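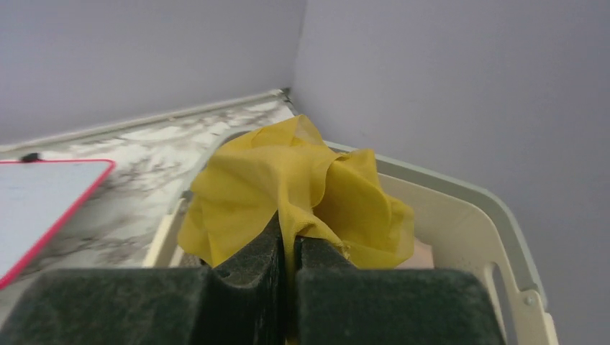

**Project Reteleo: two-arm handling of soft goods**
Interim report, October 21, 2021

## 1. Aim

Reteleo is a second-year group project in the robotics course at Hegarty. The task we chose was to pack a mesh laundry bag with two small arms, each fitted with a two-finger gripper and a wrist camera. The work covers picking up thin cloth, placing items in the bag and handling the zipped rim. It follows on from the rigid-block exercise we finished in June, and uses the same arms.

## 2. Set-up

Both arms are driven by hand from a pair of leader arms, and the joint positions are logged through Preso, the department's recording software. Finger pads were changed after the block exercise. The old hard pads let thin fabric slide out as soon as the arm lifted, so we moved to a softer facing with more grip.

The counter has a marble pattern with strong veining. This was not chosen by us, and it made our first edge detector useless - it found more edges in the counter than in the cloth. We dropped edge detection and now work from colour and depth only.

## 3. Method

A run has three stages:

1. Lift one item clear of the tray.
2. Lower it into the open bag and release.
3. Take hold of the rim and bring the lid over.

We recorded 34 runs. Each was stopped at 2000 logged steps if the operator had not finished by then. Caps were treated as a separate class from flat cloth, as the crown keeps its shape and the gripper cannot fold it down to fit.
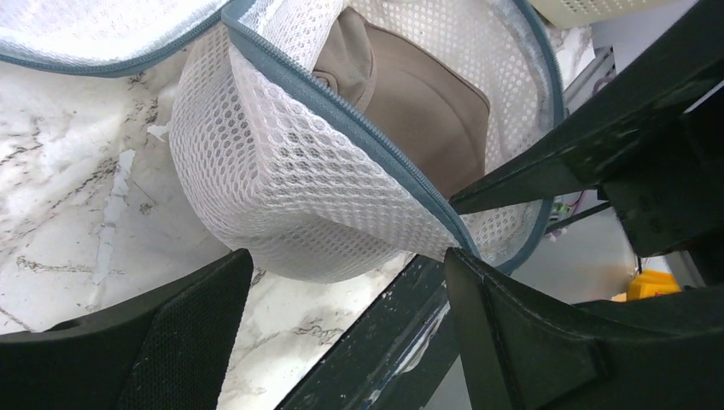 The main difficulty in stage 2 was space. Both arms have to work over the same opening, and the safe distance we had set between them was too large to allow this. We cut it to 10 mm and lowered the joint speed to make up for it. The operator also has to watch the mesh wall, which gives way under light pressure and can be pushed in with the item.

Stage 3 was harder than planned. The bag has no stiff part to pull against, so a pinch on the mesh alone moves the whole bag. Gripping the trim gave a firmer hold.

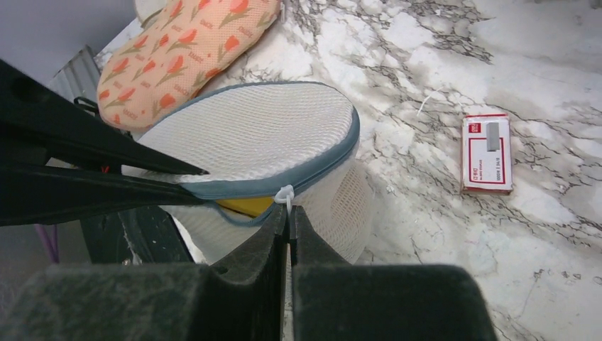
*Figure 2. Both fingers closed on the rim of the bag, just below the zip tie.*

## 4. Faults

- Gripper closing force is not measured. We set it by motor current, and the value drifts as the motor warms up.
- The Dreltach wrist brackets work loose and need tightening between sessions.
- Wrist views lose sight of the fingertips when cloth bunches above them.

## 5. Next steps

We will add a fixed overhead camera, repeat stage 3 with the bag held at its base, and log motor temperature with each run. The zip itself is left for next term.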